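Courses > Earth Science 3 > Unit 5 > Lecture Notes: Reading a Volcano's Gas

Print this page | E-mail this page

June 5, 2026
By Elias Hourani

Volcanic Gas and What It Is Used For

These notes go with the second lecture of Unit 5. Read them before the lab. The chapter on magma types is assumed.

1. Where the gas comes from

Magma deep underground holds gas dissolved in it, much as a closed bottle of soda does. The main gases are water vapor, carbon dioxide and sulfur dioxide. There are smaller amounts of hydrogen sulfide, hydrogen chloride and hydrogen fluoride.

As magma rises, the pressure on it drops and the gases come out of solution. They do not all come out at the same depth. Carbon dioxide dissolves poorly in magma, so much of it leaves early, while the magma is still deep. Sulfur dioxide mostly stays in until the magma is closer to the surface. Chlorine and fluorine gases generally come out last.

This order is the reason gas is worth measuring. A change in the mix can mean that magma has moved, sometimes before the ground shakes or swells enough to notice.

2. The carbon to sulfur ratio

The ratio of carbon dioxide to sulfur dioxide (written CO2/SO2) is the number you will see most often. A high ratio suggests that gas is arriving from deep magma. A falling ratio, with total gas going up, suggests that magma is getting shallow.

Be careful with this. Sulfur dioxide dissolves easily in groundwater, and a wet volcano with a crater lake or a large hot spring system can hide most of it. This is called scrubbing. When the system dries out, sulfur dioxide appears at the surface and the ratio drops, even if no magma has moved at all. Always ask how wet the volcano is before you read anything into a single value.

3. Ways of measuring

Direct sampling. A person walks to a vent (a fumarole), pushes a tube into it and collects gas in a glass bottle that has a sodium hydroxide solution inside. The lab results are very good. The work is slow and can be dangerous, and it stops when the volcano is most active.

Multi-gas boxes. A pump draws air past several sensors, one for each gas. A box can be left near the crater and can send readings by radio. The sensors drift and corrode, so they need regular calibration.

Ultraviolet spectrometers. Sulfur dioxide absorbs some ultraviolet light. An instrument that scans the sky under the plume can work out how much of the gas is overhead. Multiply the total across the plume by the wind speed and you have a rate, normally given in tons per day. Wind speed is usually the largest source of error – a bad wind figure gives a bad rate, however good the instrument.

Satellites. They cover remote volcanoes but pass over at fixed times, and clouds get in the way. Small emissions are often missed.

4. Worked problem: Sillevel

Sillevel is the practice volcano in your workbook. A spectrometer team drives under the plume and works out a rate of 1570 tons of sulfur dioxide per day, using a wind speed of 5 meters per second. A weather balloon later shows that the wind at plume height was 3 meters per second.

The rate scales directly with wind speed, so the corrected figure is 1570 x 3 / 5 = 942 tons per day. Before the correction, a reader would have called this a strong rise over the last survey. After it, there is little change. Write out both steps in your lab report, with units.

5. Lab session

Work in pairs. Jad Shboul will run the session and has the data sheets for Sillevel and for the second practice volcano, Fiadzo. Bring a ruler, a calculator and graph paper.
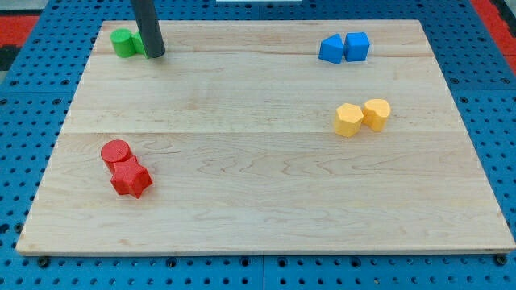

Colored blocks in same-color pairs on a wooden board.

For each volcano, plot CO2/SO2 against the day number, then plot the sulfur dioxide rate on a second graph with the same horizontal axis. Mark any day on which both change. The Fiadzo sheet has 51 readings, and a few are blank where the plume blew away from the sensors. Leave these as gaps. Do not draw a line across them and do not enter zero – no reading and no gas are different things.

Answer in full sentences:

Which of the two volcanoes shows signs of scrubbing, and on which days?

What other data (earthquakes, ground movement, lake temperature) would you ask for first?

How would your answer change if the wind speeds were wrong by a third?

Reports go in the Unit 5 folder. Late reports lose one grade point per day. Next lecture: ground deformation and tiltmeters.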